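Likdale soft plastics trial to run until April

Residents in Likdale will be able to keep dropping off soft plastics and small packaging at the Bunis Street depot until the end of April, after council voted to extend a trial that was due to finish this month.

The trial began with 400 households in the streets north of the creek. Each was given a roll of marked bags and asked to bring them in when full. By the end of the second month, 587 households had registered, and council stopped taking new names while it worked out how much the depot could handle.

A report to councillors said 308 of those households had used the service at least once a month. Most brought bread bags, cling wrap and the film from toilet paper packs. The report also noted a fair amount of material that should have gone in the yellow-lid bin, mainly milk bottles and yoghurt tubs.

Council will now reopen registrations to the rest of the town. New households can sign up at the library or at the front counter of the council offices. They will be asked for a street address and given a starter roll of bags. Replacement bags will be kept at both places.

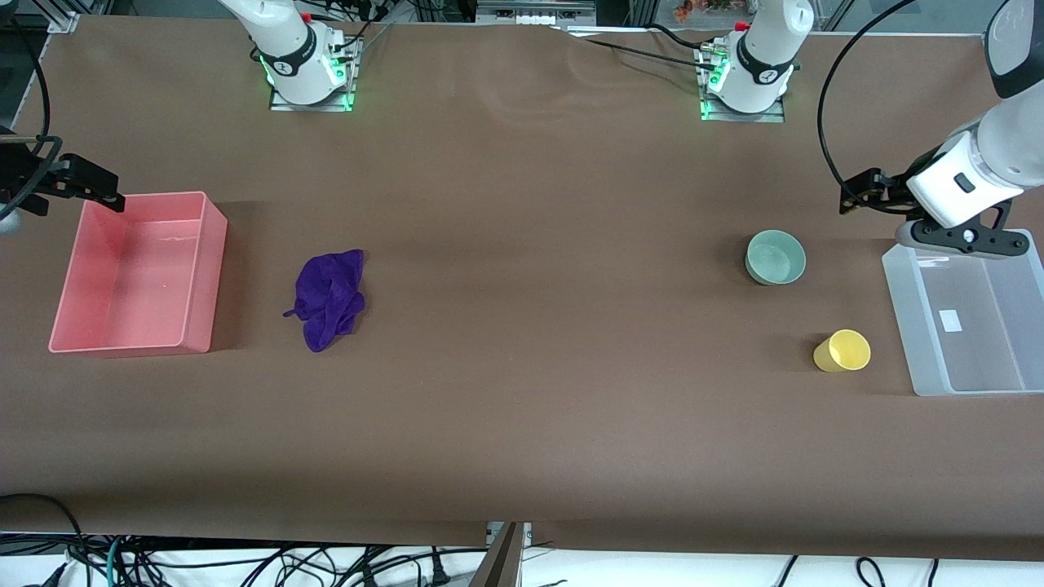

The depot's hours will change under the extension. It will open at 7 am on weekdays, an hour earlier than now, and close at 4 pm. Weekend hours stay the same. The side gate on Goltberg Road will be used for drop-offs only, and drivers are asked to leave by the main gate so that trucks can get in and out of the yard.

Sorting will continue to be done by Jurčo, the contractor that already handles the town's green waste. The company has agreed to hold its price for the length of the extension. The cost to council is nearly 10 per cent lower than first budgeted, largely due to fewer truck trips than planned.

Two councillors voted against the extension. They said they supported the service but wanted a kerbside collection looked at first, as older residents and people without a car had trouble getting to Bunis Street. Council staff will report back on the cost of a monthly kerbside pick-up before the trial ends.

Bags should be dry and free of food scraps. Foil-lined chip packets, coffee bags and anything labelled compostable can't be accepted and should go in the general rubbish. Bubble wrap is fine if the tape has been cut off.

People who registered in the first round don't need to do so again. Their bags remain valid, including the older ones with the blue print.

The depot will be closed on public holidays. A full list of accepted items is available at the library.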